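Grip Work
In a shared workshop in Cleltdale, a handheld gripper is taking shape one revision at a time

The workshop on the top floor of the old Sandoval building gets busy after 6 p.m., when the day jobs let out and the soldering irons come on. There is a kiln in one corner, a loom in another, and between them a long bench where the Fastetov gripper has been coming together since March.

Fastetov is a two-fingered gripper you carry in your hand. Squeeze the handle and the fingers close. A small camera rides above them and records what they do, and those recordings go to teach a robot arm over in Drustville how to pick things up. The builders are three friends with no robotics degrees among them, and watching them work is a treat. They argue about screws the way other people argue about baseball!

The first version was held together with rubber bands and lasted 20 minutes. The second one closed beautifully and then wouldn't open. By version 11 they had a linkage that moved both fingers evenly, and they celebrated by picking up everything in the building: spools of thread, a stapler, somebody's sandwich, a raw egg from the shared fridge (it lived).

What I love about the project is how much of it happens with ordinary tools. The parts are drawn on a laptop that loses its charge if you look at it wrong, and the edges get cleaned up with a hobby knife and a nail file. Brass inserts go in with a soldering iron, slowly, with everyone holding their breath. Get one crooked and the screw will never sit right.

The pads took longest. Bare fingers are fine for a block of foam and hopeless for a marble, so the group spent most of July trying things to stick on the inside faces. Bike tube was too slick. Shelf liner gripped like crazy and then peeled.

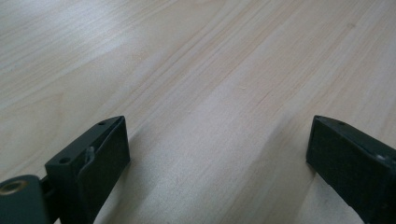
With a softer, slightly textured face on each side, they could finally get on to the fun part – the long sessions of picking up and putting down. The goal is 100 clean recordings of each task, and a session runs 2 hours before wrists start to complain. You begin with the fingers open, move in slowly, close, lift, set down, and open up again. Go too fast and the arm in Drustville learns to be in a hurry, too.

I got a turn on my last visit. It is lighter than it looks, and within a minute I had stopped thinking about the handle and was just reaching for things. I dropped a thimble twice. The third try held, and I let out a whoop that made the weaver at the loom look up.

Version 12 is already on the laptop, with a shorter handle and a different spring. The parts should be ready to fit by the weekend, and I've asked if I can come back and help with the inserts.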